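Pasow lab says cheap hand-held grippers can teach wiping

Short one today, more to come when the full paper is up.

The Sadano group in Pasow put out early numbers in February on a way to train robot arms without using a robot arm for the training part. People hold a gripper tool with a camera on it and do the chore themselves. Wiping marker off a whiteboard, mostly. The video and the hand motion go into the model, the arm comes in later.

Total haul so far is 3,784 recordings. Of those 3,498 were kept after cleanup, the rest tossed for bad tracking or dropped tools. Kitchens, offices, a school hallway, plus the lab's own tables.

Whiteboards sound easy. They aren't. Shiny surface, glare off the ceiling lights, and the tracking software hates glare. The board tips if you push too hard near a corner. Red scribbles one time, a thin black line the next, and the model has to work out where the ink is before it does anything usefull.
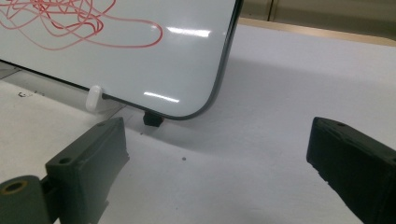
Does the arm need new training for every board?
According to the group, one model covers all the boards they tried, though a board much bigger than the ones in the recordings still throws it off.

The new bit is in the sorting. Older setups treated each recording the same. The Sadano method, which they call Wollimetti, scores short chunks of each one by how steady the tool was and how much of the board the camera could see, then leans on the good chunks. Bad ones stay in but count for less. Same data, same arm, just weighted different.

Result: the arm cleared the board in 200 of 267 test runs. The version without scoring was well behind, the group says, exact figure to come with the paper. Most misses were faint leftovers near the frame. A few were the arm wiping at a reflection, which the team wants to fix first.

Outside money comes from Halilović, a small parts maker that also supplies the finger blocks. The company says it has no product planned. Code is promised, no date given. We asked about the recordings too and were told "probably, in peices."

Next up for the group is tabletops and a stove.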